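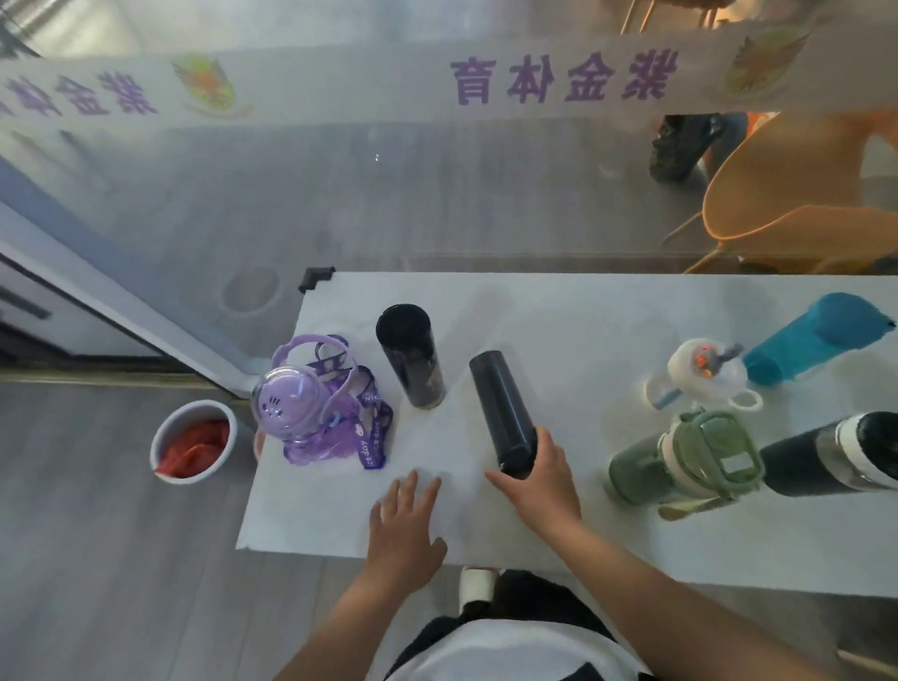 Lost property table, bottles being set out.

Sorting and storing unclaimed drinking bottles without damaging lids and seals
Community Help > Offices and shared rooms > Storage

Divya Rai
I look after unclaimed bottles at the Gough study center. They come in as a mix: insulated tumblers, thin plastic bottles, shakers with flip spouts, a few with carrying straps. At present everything goes into one deep crate, lids on. After a month in the crate, some smell stale and the straps are tangled together. I have 19 in the crate now and one shelf, 3 feet wide. I need an order of work for going through them on a table, and I need to know whether lids should be stored on or off. No dishwasher on site.

Wekesa Sang
Work on one table and sort by body type before anything else. Insulated metal bottles tolerate stacking on their sides; thin plastic does not and should stand. In the photo below, some bottles are standing and others are on their sides. 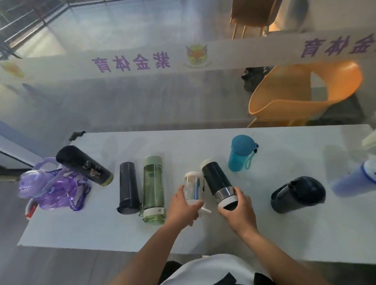
Order of work
1. Empty every bottle over a sink before it reaches the table.
2. Remove the lid and look at the seal. Pull the seal only if it comes out by hand.
3. Take out any insert and wash it separately.
4. Wash body and lid in warm water with dish soap. Bottle brush for the body, small brush for the spout.
5. Dry upside down on a rack overnight, lid beside its own bottle.
6. Store with the lid resting loosely on top. A tightened lid holds moisture in.
7. Fold the strap once and secure it with a rubber band.

Label the base with masking tape and the month found. April stock leaves our shelf in June. Check any name on the strap before you label.

Asger Hauksdóttir
Just throw out the plastic ones. We did.

Mabli Gronow
I agree with most of the list above, except step 6. A lid resting loosely gets knocked off and ends up with the wrong bottle. I store lids fully off, in a paper bag with the same tape number as the base. Flip-tops can stay on if the spout is left open.

For layout, I stand finished bottles along the far edge of the table and keep the near half clear for the one being checked. 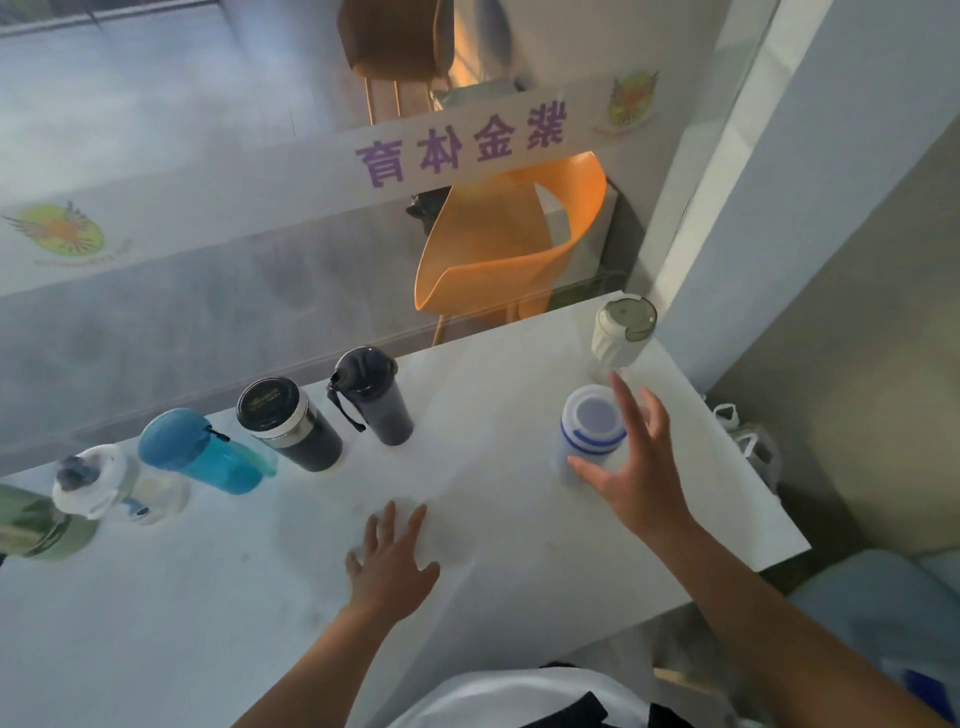

Page last changed: April, 4:10 p.m. Views: 2,452

A row at the back also makes it easy to compare heights before setting shelf spacing. Measure the tallest bottle with its lid on and add two inches. If the shelf will not take that, lay the insulated ones down and block the ends with a bookend.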